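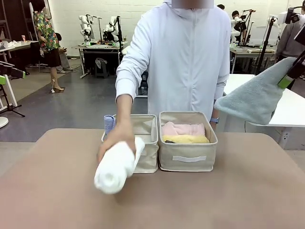
A rolled white towel and two fabric bins, with the pink and yellow towels folded flat in one of them.

How to Get Your Towels Soft Again (and Keep Them That Way)

If your bath towels have gone stiff and scratchy and seem to push the water around your skin without soaking any of it up, please don't throw them out yet! I came very close to doing that with a whole stack of mine a couple of winters ago, and I'm so glad I didn't, because most of them are still in use today.

The trouble is nearly always buildup. Detergent and fabric softener leave a little behind with every wash, and if you have hard water like we do here in Girnesgate, the minerals settle in too. What you want to do is strip all of that out and then change a few habits so it doesn't come back.

What you'll need

White vinegar, 300 ml (a bit more than a cup)
Baking soda, half a cup
A washing machine with a hot cycle
A dryer or a breezy clothesline

Step 1. Sort by color. Whites go together, and anything dark or new gets its own load. Check the care labels while you're at it, and leave out any towel that isn't meant for hot water.

Step 2. Wash on hot with the vinegar and no detergent at all. Pour it straight into the drum. Keep the load on the small side, 4 bath towels at most in my machine, so the water can really get through them. And never let vinegar meet bleach, please, not even leftovers in the dispenser.

Step 3. Run the same load again, hot, with just the baking soda. You may notice the water looking cloudy, and that's the old soap coming out. If there are still suds at the end, give everything one more rinse.

Step 4. Shake each towel hard before you dry it. I mean a proper snap, 2 or 3 times from each end (my mother did this on the back porch and you could hear it from the street). It lifts the loops back up, and flat loops are half of what makes a towel feel rough.

Step 5. Dry on medium until they're dry all the way through, then take them out promptly. If you line dry, ten minutes in the dryer afterward does wonders.

Folding and putting away

Wait until the towels have cooled before you fold them. Rolled or flat is up to you. I roll the hand towels and fold the big ones, and I put the clean ones at the bottom of the pile so they all get a turn.

After that, use half the detergent you're used to, skip the softener, and repeat the vinegar wash every couple of months.

Happy washing!
Delali Ofori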